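Silby Robotics Club wants four or five new operators for the Vistport round

Open call, no fee, no robot required, some patience required

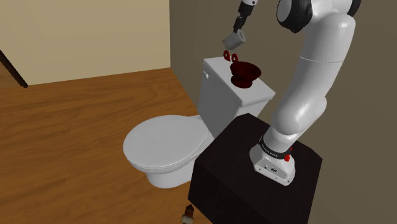 The Silby Robotics Club meets in the evenings above the Drirkgate library and is looking for people to drive a simulated arm through household chores. We are entering the simulation division of the Vistport Student Challenge in October. It is exactly as glamorous as it sounds. The rules hand every team the same virtual house and a list of 44 chores, most of them the kind your parents gave up asking you to do.

Our current members have divided themselves into people who write code and people who say they will write code. Both groups are full. We now need operators, who steer the arm by hand while the software records the moves, so that our program (we call it Bellini, and the vote was close) has something decent to learn from. Last season Bellini trained on 441 recorded runs. A good many were made late in the evening by tired people, and Bellini picked up our habits with great loyalty. It hesitates over cups. It approaches bathroom fixtures like a guest who has heard stories.

What you would do

Sit at one of our desks with a controller and complete chores in the simulator. Pick up the mug, put down the mug, move the bowl, and do all of it again with the furniture rearranged. A session is 15 runs with a break in the middle. You label each run as good, bad or "discuss," and then we discuss it, sometimes at length. Every operator also gets a turn at writing the short log that goes in with our entry, and the judges do read those. Last year they quoted ours back to us.

What we are looking for

Students age 14 and up, from any school in the Silby district. You do not need to know how to program. You do not need to be good at video games, though a person who has played a lot of them will spend the first evening finding out how slow a robot wrist is. Steady hands help. So does being able to fail at the same chore nine times and still describe the tenth try in complete sentences.

If you happen to know some Python or have built scenes in 3D software, say so and we will be unreasonably pleased. We have room for one person who wants to design practice rooms. The last designer graduated and left us a kitchen in which the drawers open into each other.

What you get

Club membership through the end of the school year, your name on the competition entry, and a seat on the bus to Vistport if we make the final. Snacks are provided and are not simulated. Operators who stay the whole season can ask for a letter describing what they did, and we will try to make it sound like something a college would want.

How to apply

Pick up a form at the Drirkgate library front desk or the Silby High office. Tell us in a few lines about a dull job you did well. Prior applicants have covered lawn edging, a summer of folding napkins, and sorting a grandfather's screws by length, and all three got in. Then come for a tryout at 6 p.m. on any club night, wearing whatever you like, and ask for the operator desk. The tryout is one chore, two attempts, and a chat. Dropping the mug will not count against you.

Forms are due back before the end of September. If the library door is locked, use the side stairs.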